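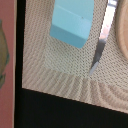

Woven mat, lower edge and ribbed border.

Monday, March 26, 2018

Started at the office before eight. First job was the notice clause in the Mekgate supply agreement. Clause 29 says notice is deemed received on the second business day after dispatch, and "business day" is defined by reference to the seller's location only. Mekgate is the buyer. If notice of termination goes out on the eve of a public holiday on the seller's side, the cure period starts later than Mekgate's people assume. Drafted a one-page note for Oranuch Yensuk and recommended a definition covering both locations.

Second job was the Rungrueang arbitration. The other side served its document requests on Friday, 76 in total. Surachet Wannasri has sorted them by issue. My view is that most of the requests on pricing are too wide, as they ask for "all communications" with no date limit. We will object on scope and offer the board papers and the final price lists. Privilege is harder. Two of the in-house lawyers also held commercial titles, so each email has to be read for its purpose and cannot be cleared by sender. Asked Surachet to keep a separate log for those two.

Call with Nkechi Amadi at 11:30 about the student placements. The university wants a written learning plan for each intern. She proposed five weeks with rotation between disputes and shipping. I asked for one department per student, with attendance at a hearing if the tribunal agrees. The confidentiality undertaking must be signed before system access is given. In December it was signed on day three, after the students had already opened files.

Lunch at desk.

Afternoon: Amnuay Kongkaew returned the Drarora share charge with comments. He is right that the further assurance wording does not reach after-acquired shares. Fixed it in clause 5 and made the matching change in the schedule. Registration deadline is diarized.

Did not get to the Sturar invoice query. Panya Chaiyaporn has the time records and I will need them before I call the client.

Left at 7:10. Tomorrow: objections draft, first ten requests.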